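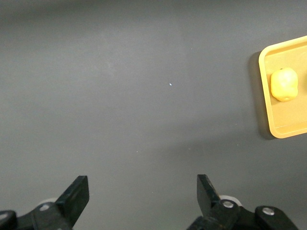 *Yellow fruit in a tray, dark grey tabletop.*

# Second Chambers and the Power to Delay

**Emmont Press, Dimitriou Series in Comparative Legislatures**
Hardback, paperback and e-book, with companion data on Plavomico

A comparative study of what upper houses do to bills they cannot defeat. The book covers 61 second chambers, past and present, and sets out the formal rules under which each may hold up, amend, return or let lapse a bill passed by the lower house. It is written for researchers, legislative staff and final-year or postgraduate students. A working knowledge of parliamentary procedure is assumed from the second chapter onwards.

## About the book

Most work on bicameralism sorts upper houses by whether they have a veto. Chambers without one are then treated as weak and given little further space. The author argues that this leaves out the larger part of what such chambers do. A house that can hold a bill for a fixed period has bargaining power that depends on the calendar: slight in the first months after an election, and considerable when a session is about to close or a budget deadline is near.

The argument is developed in two stages. The first part of the book classifies delaying powers by their legal form, using constitutions, standing orders and, where these are silent, published rulings from the chair. The second part tests whether the form of the power predicts the number and kind of concessions made by governments. The findings are mixed. Fixed suspensive periods are associated with more amendments accepted, but mainly on bills of middling importance. On major bills, party control of the two houses explains most of the variation, and the procedural rules add little.

Shuttle procedures, in which a bill passes back and forth until both houses agree or one is allowed to prevail, are given a chapter of their own. So are joint sittings. The chapter on conference bodies is shorter than the others and relies more heavily on secondary sources, as few of these bodies keep public minutes.

## Contents

1. Delay as a form of power
2. Terms, sources and the choice of cases
3. Suspensive periods
4. The shuttle
5. Joint sittings and conference bodies
6. Money bills and their definition
7. Composition: appointed, indirect and direct houses
8. Party discipline across two chambers
9. Concessions: a statistical account
10. Reform and abolition

Appendix A: Rules by chamber
Appendix B: Coding decisions
Appendix C: Regression tables and alternative models
Bibliography
Index of chambers
General index

## The delay index

Each chamber is given a score from nought to 100 for every period in which its rules remained unchanged. A score of nought means that the chamber must be consulted but cannot hold a bill for any time at all. The top score is reserved for chambers whose refusal to act has the same effect as a rejection, with no means of override.

The score is built from 19 indicators, grouped as follows:

| Group | What is recorded |
|---|---|
| Time | Length of the delaying period, when it starts, and whether it runs during recess |
| Scope | Types of bill exempted, and who decides on exemption |
| Override | Majority needed in the lower house, and any limit on repeated votes |
| Lapse | Effect of prorogation, dissolution or the end of a term |
| Agenda | Control of the chamber's own timetable |

Weights are equal within each group. Readers who prefer other weights can apply them to the raw indicators, which are supplied in full with the companion data. Appendix C reports results under two alternative schemes. The ranking of chambers in the middle of the scale is sensitive to the choice – the top and bottom are stable.

Conventions are recorded separately and do not enter the score. A chamber that has a power in law but has long declined to use it will therefore score higher than its recent conduct might suggest. This point should be kept in mind when the index is used as an independent variable.

## Companion data

The dataset is hosted on Plavomico and may be used without buying the book. Registration is needed to download the source documents, but the coded files are open.

- Coded indicators by chamber and period, as plain comma-separated text
- Codebook, as a PDF
- Bill-level file used in chapter 9
- Scripts for all tables and figures
- Log of corrections

The bill-level file covers a smaller group of chambers than the index does. Cases were included only where the full text of a bill was available at each stage. The codebook lists the chambers left out and the stage at which the record failed.

The current release is dated 9 Jun 2021. It corrects the start of the delaying period for several historical chambers and replaces a mislabelled column in the bill-level file. Results in the printed tables are affected only at the third decimal place. Users who downloaded the files before this release should replace the whole set, as identifiers have been changed throughout.

## Formats

| Format | Details |
|---|---|
| Hardback | Sewn binding, cloth boards, no jacket |
| Paperback | Text identical to the hardback |
| E-book, EPUB | Reflowable text, tables set as text |
| E-book, PDF | Page numbers match the print editions |

For citation by page, use the PDF or either print edition. Wide tables in Appendix A are easier to read in the PDF, as some reading devices break the columns in the EPUB.

## Course use

Lecturers may request an inspection copy of the paperback through the Emmont Press academic desk. Requests should give the course title, level, expected enrolment and starting month. For courses beginning after the winter break, please apply by the end of November.

Chapters 1, 3 and 4 can be set as a short unit. Chapter 9 needs some familiarity with count models. Individual chapters may be licensed for course packs – the fee depends on the number of students and is quoted on application.

## Ordering and supply

Print editions are supplied from our warehouse at Fleltcombe. Library suppliers and booksellers receive the usual trade terms. Standing orders for the Dimitriou Series are fulfilled in hardback unless the account states otherwise.

Copies damaged in transit are replaced if reported with the delivery note number. Unmarked copies in resaleable condition may be returned by trade customers under the terms of their account. Inspection copies are not returnable and may not be resold.

An errata sheet is included with copies from the first printing. The corrections have been made in the text of all later printings and in both e-book formats.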